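Six months with an arm on the packing bench
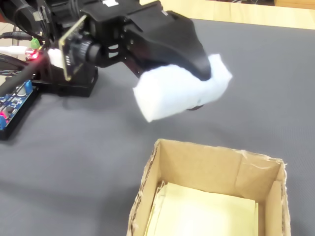
Mid-move over the mat, with the box waiting.

I've been meaning to write about work for ages, and since it's half eleven and I've got a cup of tea going cold, tonight's the night. If you're new, I pack orders for a living at a small mail-order place in Iltdale. We send out craft kits and bits of homeware, mostly in little cardboard boxes, mostly to people who want them yesterday.

Back in May we got our first robot arm. The bosses called the whole thing the Jurano project, which sounded very grand, and then what turned up was this small black thing with its wiring out on show and a little camera on its wrist. I think we'd all been picturing something off a car factory floor! It picks up a soft white piece, carries it across and puts it in a box, over and over. On its first proper day it did 168 boxes. A good packer can do 500 in a shift without breaking a sweat, so there was a fair bit of smirking by the kettle.

The smirking wore off. By the end of the summer it had got up to 642, and that's when people started asking what it meant for us — me included, I'd just had my rent go up. There were two meetings about it. The first was useless, all slides. The second was better, because someone from Kurkoleck, the sister site, came over and told us what had happened there. No one had been let go, but the evening shift had shrunk as people left and weren't replaced. I was glad to hear it said out loud, even if I didn't much like it.

As for me, my days are different. I used to do the same four movements until my wrists ached, and now I do about half of that and spend the rest checking orders, topping up and sorting out whatever the arm has made a mess of. Soft stuff is awkward for it. It squashes, it slips, it goes in skew-whiff, and then I'm the one leaning over to straighten it. My wrists are much happier. My head is more tired, which I didn't expect, and I do miss the chatting. You can natter all day when your hands know what they're doing, but you can't when you're keeping an eye on something.

The pay thing is still rumbling on. We had 33 names on a letter asking for the checking work to go on a higher grade, and so far the answer is "we're looking at it".

Next up is the Cârstea range, all glass, and they want a person on every box of that. I've put my name down. Right, tea's stone cold, off to bed.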